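Careers > Field Programs > Home Trial Participants and Trial Host

Shared 17 times | 2 comments

Holroyd home tidying service: call for households, plus one paid trial host

Posted September 27, 2022

Holroyd is looking for 20 households in Flelevcombe and Dalanum to try its home tidying service before it goes on sale. We are also hiring one part-time trial host to work with those households. Both are described on this page, so please read to the end before you write to us.

What the service is

The service is called Nindus. A wheeled robot with two arms comes to your home with a host, works for a set visit, and leaves with the host. It picks things up off floors and low tables, puts them where you have said they go, and collects small trash. It does not mop, cook, climb stairs or move furniture. Customers will pay by the visit. Trial households pay nothing.

What we ask of households

You would have two visits a week until the trial closes in December. An adult from the household has to be home for each visit. Before the first one, the host walks through the rooms with you and writes down which things go where and which things are not to be touched. After each visit you fill in a one-page form. We want to hear about slow work and wrong guesses as much as anything else.

You do not need to clean up first. Please don't, in fact - a room that has been straightened for us is not much use.

Homes we can accept

The rooms used in the trial must be on one floor, with doorways wide enough for a wheelchair. Rugs are fine if they lie flat. Pets need to be in another room during visits. We have plenty of small apartments signed up already and would like more homes with full-size living rooms and heavier furniture.

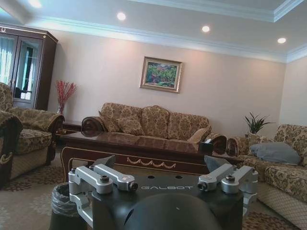 Glossy tabletops, carved trim and patterned upholstery are all welcome. Tell us on the form if you have glass pieces standing on the floor, such as tall vases, and the host will go over them with you at the walk-through. Cameras on the robot record during visits. You will get the recording terms in writing before you agree to anything, and you can leave the trial at any point.

Each household that completes the trial receives $1,191.

The trial host job

Part time, afternoons and early evenings. You would drive the van, bring the robot in and out by ramp, stay in the room while it works, and stop it when it needs stopping. You need a driver's license and the patience to sit through a slow visit. No technical background required. Training is paid.

To apply

Write to Golnar Salehi, field programs, through the contact form. Put "household" or "host" in the subject line. Households should give the town, the number of people at home and any pets. Host applicants should send a resume and the name of one reference.

Related listings
Warehouse Parts Clerk, Dalanum
Customer Phone Support, Evenings
Van Fleet Mechanic, Flelevcombe
Nindus Visit Pricing: Your Questions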